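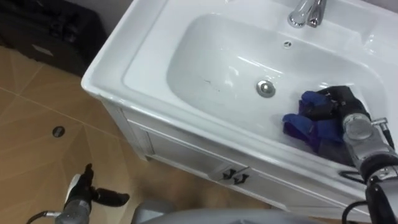
Kerubo Nzioka, with Wafula Wanyama
Speaker notes, Idbridge building services meeting, June 12, 2022

The Glazed Basin: Routine Cleaning and Residual Marks

Opening

Introduce self and Wafula. Wafula takes the section on hardware and the questions on supply. The talk covers ceramic basins set into vanity cabinets. Stainless sinks are in the September session. Stone resin is not covered.

State the scope early. We have 94 basins under the Idbridge contract, all glazed ceramic. Most complaints in the log concern marks on the bowl floor. Complaints about the faucet come second, and those are nearly all scale at the base of the spout.

Leave the first slide up during this part. White basin, chrome faucet on the back deck, overflow hole in the upper wall, domed stopper in the drain. Ask the room where they would start. Take a few answers, do not correct them yet.

Where the marks are

On this basin the faint dark streaks lie to the left of the stopper. The rest of the bowl is white and clean. From standing height, with overhead light, a glossy bowl reflects enough to hide marks of this kind. Inspect from two positions, one directly above and one from the side.

Go through the usual sources:
Toothpaste and soap film, which holds dust and darkens.
Metal transfer, a gray line left by a ring, razor or tool. Looks like a scratch and usually is not one.
Mineral scale, normally pale, darker where it has taken up dirt.
Worn glaze. Rough to a fingernail. No cleaning method applies.

The fingernail test comes before any product. If the nail catches in a groove, record it as damage and move on. If the nail rides over a raised edge, it is a deposit.

Order of work

1. Clear the deck. Remove hair and loose grit with a dry paper towel. Grit under a cloth is the main cause of fine scratching.
2. Rinse the bowl with warm water.
3. Apply cleaner to the cloth for the deck and faucet, and directly to the bowl for the floor and walls. We use the Ekau neutral liquid.
4. Leave it for 60 seconds. Staff tend to cut this short. Time it with a watch.
5. Wipe from the rim down to the drain. The overflow hole is done on the way down, with a folded corner of the cloth.
6. Work the floor last, with pressure, in short overlapping strokes.
7. Lift the stopper, wipe underneath and around the seat, refit.
8. Rinse, then dry with a second cloth.

Pause on step 6. Pressure should come through a bunched cloth, several folds thick. A single flat layer slides over small deposits. When a fold has picked up dirt, turn to a clean one. A dark cloth does not show soiling well, so turn it on a fixed count of strokes.

Cloths and pads

Microfiber for all routine work. Blue is the washroom color in the Kombo scheme and stays in the washroom. Ask who has been issued mixed lots, and note the building.

No green scouring pads on glaze. If a cloth fails on a deposit, the next step is a wet 2000 grit pad, hand pressure only, on a test patch near the back of the bowl. Supervisors only. Do not use the pad on chrome.

Hardware (Wafula)

Chrome is plated and thin. Neutral cleaner, soft cloth, dry at once. Descaler on the faucet is limited to a soaked wrap at the base, and it must not run onto the drain ring.

Cabinet doors come after the basin. On doors with raised framing, the grooves collect drips from the rim. Wipe the grooves with a damp corner, then dry them. Check the seam between the doors for swelling – report it, do not tape it.

Reading a basin in mid-clean

Next slide. Dark specks and smudges to the left of the drain and just below it, with a few more dots out toward the cloth. The pale, wet-looking area by the cloth could be foam or a film of water. It is brighter than the glaze next to it, and that is the difficulty: a basin cannot be graded until it has been rinsed and dried. Ask the room to point out which area they would work next, and with which fold of the cloth.

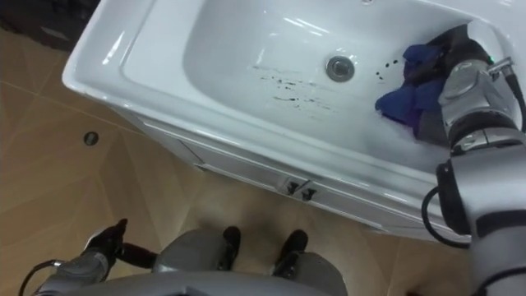 Grading and records

Use grade 0 for no visible marks, grade 1 for marks visible only from the side, grade 2 for marks visible from standing height. Grade 2 after two full passes goes on the Brasa sheet with the room number and the result of the fingernail test. Do not write "stained" on its own. Write the position relative to the drain, and whether the mark is raised, level or cut.

Questions. If someone asks about bleach: it may lighten some organic stains, it does nothing for scale or metal transfer, and it is never mixed with descaler. Supply questions go to Wafula. Spare sheets are on the table by the door.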